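Features > Interviews > Kit and Money

Spending it twice: Tihomir Dumitrescu on what a robot arm really costs
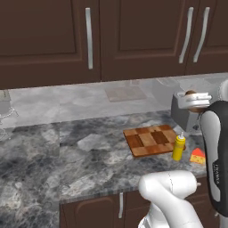
I'd gone to see Tihomir Dumitrescu expecting to talk about arms, and we spent most of the morning on tables. He does the buying for Wondivik, a small outfit working on kitchen robots, and he has strong feelings about tables.

"People ring me up with the arm already chosen," he told me, pouring the tea. "Lovely. What's it bolted to? Where does the power come from? They go a bit quiet then."

His own rule is to do as much as he can in simulation before any money leaves the building. Counters, cupboards, a chopping board, a bit of cheese – all of it costs him the same whether he moves it once or 188 times (he did keep a tally, in February, and seemed rather proud of it). What he wants to know is dull stuff, like whether the arm can get under the wall cupboards without clouting a door handle.

"We were all set to order a longer arm last year, and the finance people had signed it off. Then Dougal tried it in the model and the elbow kept meeting the cupboards. So we moved the base over instead, and I got to send a very smug email!"

Dougal is Dougal MacLeish, who builds the models and wandered in halfway through looking for biscuits. I asked him if the pretend kitchen ever lets them down. "Oh, loads," he said. "Squashy things, mostly. Bread's a nightmare. I wouldn't sign for a gripper on the strength of a simulated bun."

So grippers they borrow first. Tihomir had two on loan from Vometti when I visited, and he puts £2000 aside in every budget for spare fingers, cables and what he calls "the bits I forgot". The last plan had 17 lines in it and the arm was only one of them. Training was another, and he'd fought for that one.

Would he ever buy second-hand? "For the bench, yes. I'd want the service history and I'd want to hear it move. And ask who's going to answer the phone when it stops, and get their name."

The next order goes in once the Gitside lease is settled, and he's still measuring doorways.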